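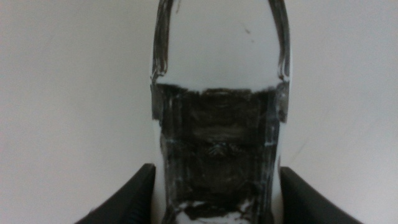

De: Tania Gunawardena
Para: lista Ciudades y Poder
Asunto: Re: El nuevo bulevar de Circombe y los desalojos

¡Hola a todos!

Perdonad la tardanza, que he estado con exámenes hasta arriba y leía la lista en diagonal. Rizwan escribió:

> Yo sigo pensando que lo de Circombe es un caso de manual: un gobierno
> municipal que necesita una foto antes de las elecciones, derriba el
> mercado viejo y abre una avenida que no va a ninguna parte. ¿Alguien
> tiene datos de los vendedores realojados? En el informe de Habibur
> aparecen 228 puestos censados, pero luego la cifra desaparece y no
> vuelve a salir en ningún anexo.
> Rizwan Mollah

Lo de la foto te lo compro a medias. El proyecto del bulevar es anterior a este alcalde, estaba ya en el plan de Sarkar (el viejo, el que se quedó en un cajón), y entonces lo defendía precisamente la oposición. Lo que cambió fue el trazado – antes rodeaba el mercado y ahora lo parte por la mitad. Para mí ahí está la pregunta buena: quién pidió mover la línea y en qué reunión. Yo no he encontrado el acta, y mira que he buscado.

Sobre los puestos: Habibur me pasó hace tiempo sus hojas de campo y la cifra de 228 incluye a los ambulantes, que el ayuntamiento no considera «titulares» y por tanto no realoja. Si los quitas te quedan 200 justos, y de esos solo 16 tenían contrato firmado con Fametwood, la empresa que lleva el mercado nuevo, cuando él cerró el trabajo. El resto estaba en una lista de espera que se renovaba cada 4 meses, con sus papeles, sus sellos y sus colas. Las señoras del pescado le contaron que habían entregado tres veces el mismo certificado de residencia, ¡tres!, y en la ventanilla les pedían siempre uno «más reciente».

A Mei-kuen Chung le he oído comparar esto con lo de Cunon, donde también se habló mucho de modernizar y se acabó sacando el comercio pequeño a las afueras. Me gusta la comparación, pero con cuidado: en Cunon había una asociación de comerciantes fuerte que negoció en bloque y en Circombe cada cual fue por su lado. Mei-kuen, si lees esto, corrígeme sin piedad.

Por cierto, Fathima Gazi preguntaba por el seminario. Sigue en pie para julio, falta confirmar la sala. Si alguien quiere presentar algo sobre mercados, que me escriba a mí directamente y no a toda la lista, por favor, que luego se me pierden los mensajes.

Rizwan, ¿te mando las hojas escaneadas? Pesan bastante y la letra de Habibur es la que es.

Un abrazo,
Tania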